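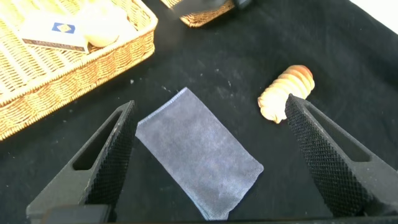

Re: [Adorside-health] Case numbers down again, time to relax the ward rules?

Kanini Mbwambo wrote:

> Good news in Wednesday's bulletin. Only 2 new norovirus cases across the
> whole district, down from 40 the week before. Kutham and Brusach both
> reported zero. With numbers like that I think we can ask the hospital to
> open the wards to visitors again, and the care homes could follow.
> Total since the start of the outbreak is 943, so we never did hit the
> 1000 everybody was bracing for.

Kanini,

I read the same bulletin and I don't get to the same place.

Look at the footnote on the second page. Starting this week, a case only goes in the table if there's a positive lab result. Up to last week, a doctor's diagnosis was enough. So the 40 and the 2 are counts of different things, and the bulletin puts them side by side in one column with a down arrow next to them. I'd like to know who approved the arrow.

Then there's the matter of who gets a lab test. My sister-in-law's care home in Lema had people sick on two floors and was told to send samples from the first few residents and treat everyone else as "linked." Do linked residents count? The old bulletins said yes. The new one doesn't say. I called the information line and the man who answered was perfectly nice and read me the paragraph I already had in front of me.

As for the zeros, the Kutham clinic was closed for most of August while they redid the plumbing, and as far as I know it's still on half days. A clinic that sees hardly any patients is going to report hardly any cases. Brusach I can't speak to. Does anyone on the list live out that way? Is the school there back to normal attendance? I'd trust that over the table.

The 943 bothers me too. Last week's total was 941, so they've added 2 under the new rule to 941 under the old one. Maybe that's standard practice, but then say so in the text.

I'm not claiming there's a cover-up. It may well be that the thing is dying down, and I'd be glad of it. My mother has been waving at us through a window for long enough. But I won't put my name on a letter asking the wards to open on the strength of one week's figure.

What I would sign is a letter asking for three things: last week's number worked out again under the new definition, the number of samples tested in each town, and a plain yes or no on the linked cases. If they send that and it still looks good, I'll carry the second letter over to the hospital myself.

Does anyone have the earlier bulletins saved? The page on the district site only goes back two issues now, and I'm missing the first few.

Ruth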